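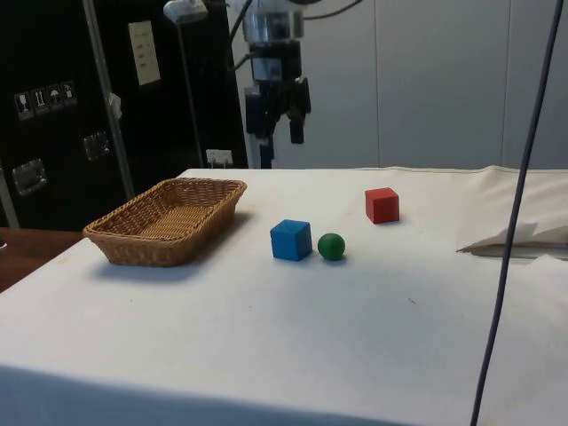

A sorting cell at the Cullport site: wicker tray, two cubes and a ball on the cloth, gripper open over the far end.

Degefa runs a packing and kitting operation in Cullport with 94 people on the floor. I visited in September with Ionuț Matei, mainly to see how the company has brought robot arms into kitting and what the former hand-kitters now do with their shifts.

Kitting here means putting small loose parts into trays to an order list. Until last year all of it was done by hand at long benches. There are now four arm cells, each fitted with a two-finger parallel gripper. New grasp routines are tried on plain shapes such as cubes and balls before anyone loads customer parts. The control software is from Gerkau and the order system, Urkine, is older than most of the equipment.

Tsion Belay, the shift lead, took us through the staffing. Six kitters moved to cell operation after two weeks of training. Their work is now setting out parts, checking finished trays and clearing faults. Pay went up one grade. The lifting is lighter, but the standing is the same, and two operators told us the day feels longer with fewer people to talk to.

Round parts remain the main source of stops. A ball can roll when a finger touches it off center, and the operator then has to pause the cell, reset the part and restart from the last completed pick. Each stop is entered by hand in Urkine, a step the operators dislike – the form still asks for a bench number.

Gwilym Craddock from maintenance handles cable checks and finger wear. He would like operators to change fingers themselves, and Degefa has not yet agreed who signs off on the work.

Hand kitting continues on the early shift for short orders, where setup takes longer than the job. Matei asked whether those benches would stay. Belay said they are in the plan through next year and she had no information past that.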